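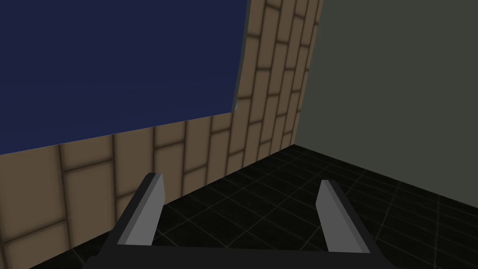

Wrist view in the Boreo simulator: open two-finger gripper, brick wall, tiled floor.

The Simulator Should Be Sold Separately

Opinion, by Jolanta Szewczyk

Citora has sold the Boreo kit since January. The standard package contains a five-joint arm, a parallel gripper, a wrist camera, a controller box, and a license for the Boreo simulator. The price is $1,890. There is no way to buy the simulator alone, and Citora has said on its support pages that it has no plans to offer one. I think this is a mistake, and after using the kit for a full teaching term I think it is a mistake that costs Citora sales.

I will start with the arm. It is adequate. Repeatability at the fingertips is good enough for stacking blocks and poor for inserting pegs. The joint covers scratch. The supplied power brick has a short lead, and the controller must sit within arm's length of the base. Replacement finger pads cost too much for what they are. None of this is unusual in the price range, and a buyer who wants a physical arm for a classroom could do worse.

The simulator is a better product than the arm. It installs from a single package, runs on an ordinary laptop without a separate graphics card, and steps the physics at a fixed rate that does not drift when the window is resized. It logs joint positions, commanded positions, contact forces, and the wrist view to one file with one clock. Anyone who has tried to line up three log files after the fact will know what that is worth.

Its graphics are plain, and reviewers have complained about them. The wrist view has tan bricks on one wall, a flat olive-green wall next to it, and a black floor with a thin grid. The finger pads are shaded gray polygons. I have read two reviews that compare this with the renderers used in film work and mark it down. The comparison is misplaced. Converging grid lines on a dark floor give a student a usable depth cue. The brick courses do the same on the wall. Pale finger pads against dark tile are easy to segment, and a first vision exercise should be easy to segment. I would take a plain room at a steady frame rate over a handsome one that stutters.

There is a fair objection to plain rooms. A detector trained only on flat colors will fail on a real bench, under real lamps. Khairul Sopacua, who teaches the section after mine, ran this test with his students. They trained on 3,000 rendered wrist views with the default textures and then pointed the real camera at a lab table. The detector found very little. He repeated the exercise with the texture randomizer switched on, and the results improved but stayed below what he would accept for a graded project. His conclusion was that the simulator should ship with better materials. Mine is that the randomizer should be on by default and described on the first page of the manual. It is currently described in an appendix, under a heading that mentions only lighting.

We agree on the camera model. The simulated lens has no distortion and no motion blur, and neither can be added from the settings panel. The real wrist camera has both. Citora already publishes calibration values for that camera. Putting them into the simulator as a preset would be a small job.

Now the price. A school with 109 students in an introductory course cannot give each of them an arm. We bought four kits. Each kit includes two simulator seats, so we had eight seats, and further seats cost $154 each per year. They can be ordered only by an account that has registered a hardware serial number. A student who wants to continue at home has no route to a seat except through the school. A teacher who wants to try the simulator before asking for a hardware budget has no route at all, apart from a demonstration that closes after twenty minutes and does not save.

Citora's stated reason is that the simulator exists to support the arm. I understand the position from the accounting side. The hardware carries the margin and the software is a reason to choose it. In practice the order of events is the reverse. Students spend the first six weeks entirely in simulation. They learn frames, joint limits, grasp width, and approach direction there. They ask for the arm afterward, when they have something to run on it. A department would buy in the same order if it were allowed to.

Two competitors have seen this. Clenness gives its simulator away and charges for the arm. Chin sells a classroom license by the year with no hardware requirement. Both simulators are worse than Boreo's. The Clenness gripper passes through thin objects at moderate speed, and Chin's logger drops samples when the disk is busy. I have nevertheless recommended Chin to two colleagues this term, on the grounds that they could start using it the same afternoon.

What I would ask of Citora is limited. Sell a single seat to anyone, at the present yearly rate, with no serial number. Sell a classroom block at a lower rate per seat. Let the demonstration save its logs. Leave the hardware bundle as it is for those who want it.

We will renew our seats for the coming year. We will not be buying a fifth arm.

25 December 2018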